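14th April. Settling in with my coffee to talk about peg boards, because I have been thinking about them all week and my family has asked me to please think about them somewhere else.

I've been sorting out the activity shelf at Whitfield, our little community playroom, and the boards are the part I always save for last. The puzzles I can do half asleep. The boards need a clear table and a bit of patience.

A white board and blue pieces, my favorite kind: 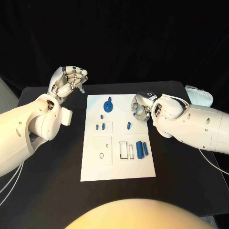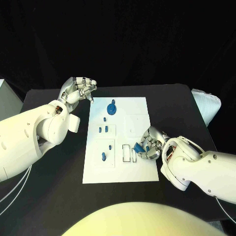 I do love a board that keeps to one color for the pieces. When everything is a different color, children match by color and never really look at the shape. Make it all the same and suddenly they have to slow down, turn the thing over, try it, turn it again. It's lovely to sit beside.

The other thing I've come around to is a dark table. We had a pale one for years and I never gave it a thought, and then we were given a nearly black one when the Flurnness library changed its furniture -- what a difference! Small parts show up right away, and so does the edge of a white board.

Pegs are harder than flat shapes, by the way. A flat shape will more or less slide home if you nudge it. A peg has to be stood up straight first, and little hands (and mine, before the second coffee) tend to bring it in at a slant and push. I tell the kids to let go, pick it up again higher, and have another try.

Now for storage, which I know is what half of you are here for. Each board gets its own zip bag for the loose pieces, and the bag and the board get the same number in marker. We're up to 23. I tried one big tub for everything once and spent a whole evening on my knees with 92 bits of this and that spread over the rug, so never again.

Somebody asked me last time where our older boards came from. Most are from the Bretar swap, which comes around again in May. Go early, bring a bag, and do check that every slot has its piece before you carry anything home. I have been caught out twice.

Anyway, the coffee's gone and I still have the stacking rings to wash. If you have a good trick for keeping pegs from rolling off the table, please tell me -- I'm using a folded dish towel along the edge and it only sort of works.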